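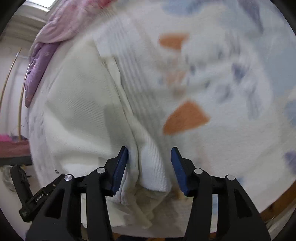
Folded white textured cloth on the bed, pale duvet beneath.

To: Housekeeping and Linen list, all properties
Subject: Re: Folding of white textured cloths in guest rooms

Dear colleagues,

Thank you to the team at Flavdale for raising the question quoted at the end of this message. The Linen Office has reviewed it together with the laundry at Rollano, and the following guidance applies to all properties from the start of July.

1. Where to fold. White textured cloths may be folded on the bed once the duvet has been drawn up and smoothed. The luggage bench is not to be used for folding, even when it has been wiped down. In the twin rooms at Flavdale, where the beds stand close together, please use the bed nearer the door and straighten the duvet again afterward.

2. Direction of the fold. The first fold is made lengthwise. Thick cloth with a ribbed or waffle texture tends to bunch along this line, and a raised ridge can form at the center. Please open the cloth and lay it again when this happens. Pressing the ridge flat by hand leaves a crease that is still visible when the guest unfolds the item.

3. Number of folds. The standard remains two folds lengthwise and one across for the large size. The small size receives one fold in each direction. Stacks on the shelf should not exceed 5 of the large size. The waffle stock from Shezi is thicker than the flat weave it replaces, and a stack of 4 is acceptable where the shelf is shallow.

4. Stock. The order placed with Shezi is for 1000 pieces, to be divided among the properties by room count. Flat weave cloths remain in use until they are withdrawn by the laundry. Please do not mix the two kinds in one room — guests do notice, and the comment cards from Luka have mentioned it more than once.

5. Returns. Cloths with pulled threads go back to Rollano in the blue bag, marked with the property name and floor. Stained items follow the usual route and should not be placed in the same bag.

Properties that fold in the linen room and carry finished stacks to the floor may continue to do so. The Linen Office has no preference between the two methods, provided the result on the shelf is the same.

Questions may be sent to this list or directly to the Linen Office before 3 p.m. for a reply the same day.

Linen Office
Rollano

On behalf of Flavdale, Housekeeping wrote:

> Dear Linen Office,
>
> We would be grateful for a ruling on the new white waffle
> cloths. The folding sheet in our linen room was written for
> the flat weave, and the steps do not give a good result with
> the thicker fabric. The middle stands up in a ridge and the
> top of the stack leans.
>
> We would also like to know whether staff may fold on the made
> bed. Our earlier instructions say no, but the linen room on
> the upper floor has no table at present.
>
> With thanks,
> Housekeeping, Flavdale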